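Nurnerley Shared Workshop > Members' boards > Builds in progress
Topic: Two-arm fruit sorting table, the grid question

sokol_b
Wed 18 February
Good evening to all. Some of you have seen that the big table in the back room is under paper now, so I write down where we are. Abdelghani and I want the two arms to take fruit from a basket and put it on a plate, and later the opposite way. We call the project Samir, after the cat of Abdelghani.

My question is about positions. At the moment I teach every point by hand with the pendant and write it in a notebook. With one arm this was slow but possible. With two arms it is terrible, because each arm has its own zero and my notes are always for the wrong one. How do other people do this at home?

filto
Do you have a camera over the table? If yes, forget the notebook. Print a calibration board, do the hand-eye calibration once for each arm and let the software give you the positions. I spent a whole winter teaching points and I would like that winter back.

sokol_b
We have a camera, but I would like to understand the table first without it. If the camera gives a wrong number I want to have some way to see that it is wrong.

weltside_pete
I'm with Bohumila on this one. Put something physical on the table. Draw lines, give every cell a letter and a number, then teach one point per cell for each arm. You end up with a small lookup table and you can check it by eye.

filto
And when somebody leans on the table, you teach all the cells again. For both arms. Enjoy.

weltside_pete
The arms are bolted to the same table, so leaning on it changes nothing between arm and paper. What moves is the paper. Tape it down well.

a_chraibi
The paper does move, I confirm. On the first try I fixed only the corners and in the middle it made a wave 4 mm high. For a gripper which comes down close to the surface, this is a lot. Now I pull it flat from the back side first and then go to the front.

Also please don't use the strong brown tape from the store room. It takes the varnish with it.

sokol_b
Thank you for the answers. We have decided for the grid, and the camera will come later as second opinion. I put the state of the work.

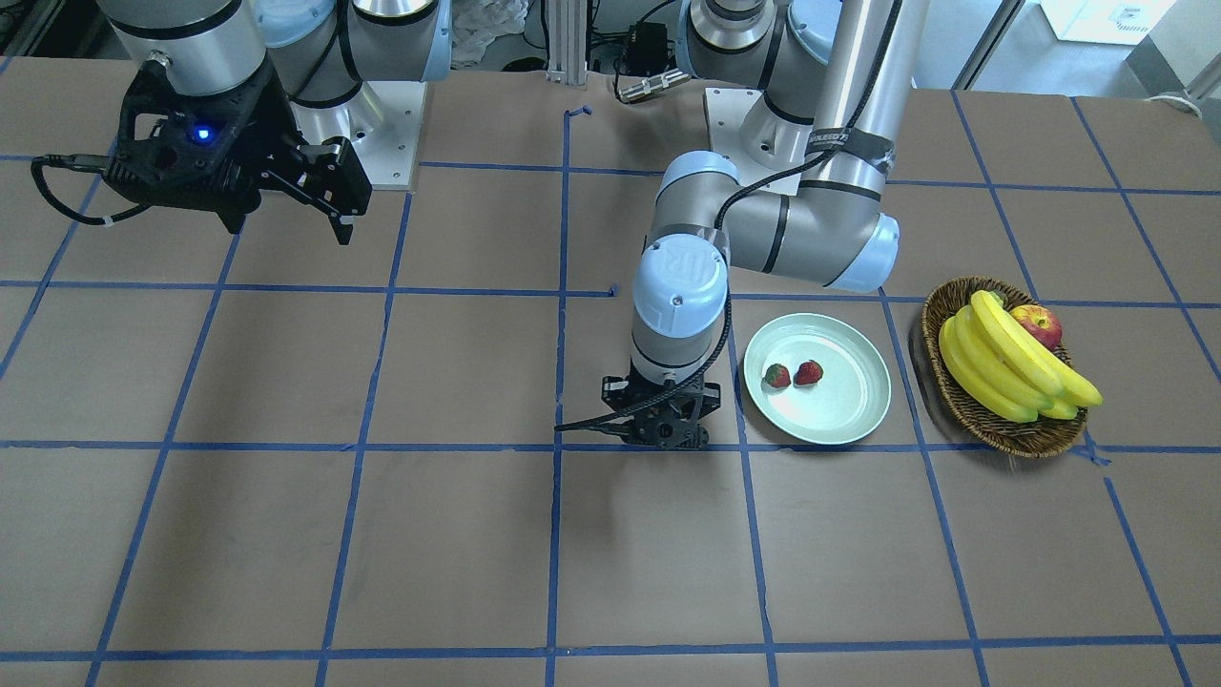
Bohumila Sokol

The lines are blue painter's tape on brown kraft paper. It is easy to lift and place again, so I was not afraid to make mistakes. The plate has its own cell and the basket is in the next one, although the basket is so wide that it lies over a line. For the tests I use strawberries, bananas and an apple. I chose the strawberries for the plate because they are the most difficult, they are small and they do not forgive a strong grip.

The speed is limited to 330 mm per second until both of us trust it. The rule for the moment is that only one arm may be inside a cell, and the second one must wait higher up. Abdelghani wants them to move at the same time. I do not want this yet.

filto
OK, it is tidier than I expected. But your cells are not all the same size, are they? If you calculate the middle of a cell from its number you will be off.

sokol_b
I do not calculate, I teach the middle of each one. The tape is for my eyes and not for the program. But you are right that it would be nicer with equal cells. For the next paper I will make a template from thin board.

weltside_pete
Unequal is fine if you teach every cell. I'd worry more about the basket. It has no fixed position and it can turn. Can you screw a low stop to a board and push the basket against it?

a_chraibi
Yes, a stop is a good idea. I have 3 pieces of angle left from the shelf, I will bring them.

About moving at the same time: I only propose it for cells which are far from each other. With my method the waiting is shorter and I have already written the check. Bohumila has not read it.

sokol_b
I have read it. It checks the fingers but it does not check the elbows.

a_chraibi
This is true. I will add the elbows.

filto
Add the cables too, while you are there. Mine caught on a clamp in September and pulled the plug out of the gripper. And I still say camera.

sokol_b
The cables I will tie better on Saturday, before we run it again. Filto, if you have the file for the calibration board, please send it to me and I will print it.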